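From the Erwood Tenants' Newsletter
July 22, 2023

A word about power strips

Every summer the same thing happens on our side of Valier Street. The window fans come out, then the second freezer in somebody's garage, then the little radio for the porch, and before long every outlet in the house has something hanging off it. I do it too, so please don't take this as a scolding. I spent a good part of last weekend going through our own place, and I found 8 strips, two of which I had completely forgotten (one was behind the piano and was feeding a single night-light!).

My way of doing it is slow but it suits me. I unplug the strip, bring it over to a clear white table where the light is decent, and take my time with it. I look at each socket for browning, run my fingers down the cord, and flip every switch a few times to feel whether it clicks the way it should. If a switch feels mushy, out it goes, and I don't let myself get sentimental.
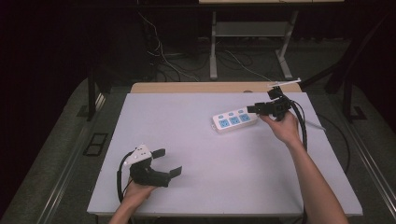 Delić wrote in after the last issue to say that strips with a separate switch for each socket are worth the extra money, and that the lamp, the fan and the phone charger can then be turned off one by one without anybody crawling under the desk. A fair point, and I have come around to it. I would only add that the switches collect dust, so give them a wipe with a dry cloth while the strip is unplugged.

A few other things while I have you. Heaters and air conditioners go straight into the wall, always. Please don't plug one strip into another, however tempting it gets when the cord is nine inches short. And don't run a cord under a rug, where it can wear through without your ever seeing it.

The swap box at Hekadero Hardware is back by the front counter until October. Drop in your tired old strips and cords and they will see to the recycling. Last year's box took in 50 pounds of the stuff, and I suspect a fair share of it was mine.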